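Parkatico halts kitchen arm trials after grip fault

4 Feb 2024

Parkatico has suspended unattended running of its Pelta kitchen arm after a fault in which the gripper failed to hold its commanded closing force. The fault occurred twice at the Nutia test kitchen, on two separate arms, and on both occasions a wooden tool was dropped from working height. There were no injuries. A mixing bowl was dented in the second incident.

According to the company's fault notice, the force reading from the gripper froze at its last valid value while the motor current continued to fall. The controller went on treating the old reading as correct and did not raise an alarm. The arm carried on with its programmed path for 643 milliseconds after the tool had begun to slip, at which point the wrist sensor registered the change in load and stopped the motion.

The notice puts the cause down to a timing error in the gripper firmware. A message from the finger sensor that arrived late was discarded, as intended, but the counter that should have marked the reading as stale was reset at the same time. The error had not appeared in 2,723 earlier grip cycles on the bench, all of which used short, light tools with a flat handle. Long round tools place a turning load on the fingers when the arm changes direction, and the loss of force shows up much sooner.

Arboleda, which supplies the gripper, has issued a firmware correction. The stale counter now runs separately, and the arm will stop if the force reading does not change over a set period while the motor current does. Parkatico has also lowered the speed limit for any tool longer than the fingers.

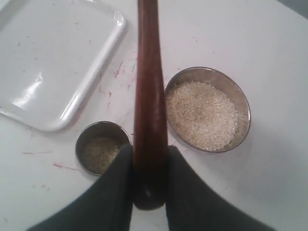

Supervised trials on the corrected firmware have started, with an operator at the stop button throughout. The revised procedure covers food preparation with round-section tools, the group in which both faults occurred. A glossy wooden rod clamped near its rounded lower end, with most of its length above the fingers, is the sort of load the new speed limit applies to. Open bowls of seed or ground material may stay on the table during these runs, but glass may not.

Unattended running will not resume before March. Sites using the earlier firmware have been told to keep the arm in supervised mode until the update is installed - a restart alone does not clear the fault.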